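**Illeo puts hand-held gripper kit on sale, folding laundry is the test**

28 May 2018 - Illeo has opened orders for its hand-held gripper kit, the Altodo. Pairs only. Price is $2373 for the set, which gets you two grippers, camera mounts, cables, a charger and a carry case. Shipping starts in November, the company says. Orders taken through its own site for now, no resellers yet except Aston, which handles repairs and spare pads.

The idea is simple enough. A person holds one gripper in each hand and does a chore the slow way, squeezing the jaws open and shut. Camera on the tool records it. The recordings go to whoever is trying to teach a robot arm the same chore. No arm needed on site, so the work can be done in an ordinary home by people with a day or so of practice.

Rogério Camargo, who runs the product side at Illeo, said clothes were the job most of the early buyers asked for. "Everybody wants folding. Then they try a sweater and call us," he said. Knits are bulky. Sleeves don't stay put once you let go, and a thick ribbed hem wants to be picked up at the corner or not at all. T-shirts are easier, towels easier still.
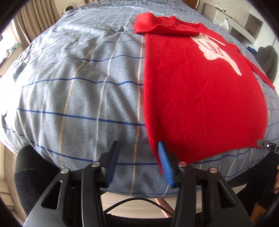 Beds are a harder surface than tables, Camargo said, and that is partly why the kit ships with softer finger pads than the ones on the trial units. A table pushes back when the jaws come down. A mattress gives, and you end up pinching the bedspread along with the garment. The new pads have fine ridges and can be swaped without tools. Spares are sold in packs, price not set yet.

Not everyone is sold. Cleiton Assunção, who manages home trials at Arruda, had a pair on loan for 3 weeks and gave it mixed marks. Liked the grip. Liked that new people could pick it up fast. Didn't like the weight by the end of a long shift, and said the cable gets in the way when both hands work close together over the same item. "You learn to come in from the side with the other one," he said. "But you have to learn it." He also wants a smaller size for people with small hands. Illeo says it has heard that one before, no date.

Battery life is listed at 66 minutes of steady recording. Assunção said he got near that on most days, less when his people left the units on between items, which they did a lot. Charging from empty takes longer than a lunch break. A second battery would fix it but there isn't one in the box.

Software is the thin part. You get a viewer, a trimming tool and an export option. Nothing that trains a robot for you. Buyers are expected to have their own people for that, and Camargo was plain that a shop with no engineers should wait. A hosted service is planned, he said, where customers send in recordings and Illeo checks them and throws out the bad ones. Pricing for that will be by the hour of footage. No figures given.

Warranty runs one year and covers the linkage and the cable but not the pads. Returns accepted in the first 30 days if the case is included. Arruda hasn't decided wether to buy. Assunção said he'd like another go with the shipping version first, on jackets this time, and pants with zippers.

Loan units are still available to labs and can be requested thru the Illeo sales desk. Waiting list is short at the moment.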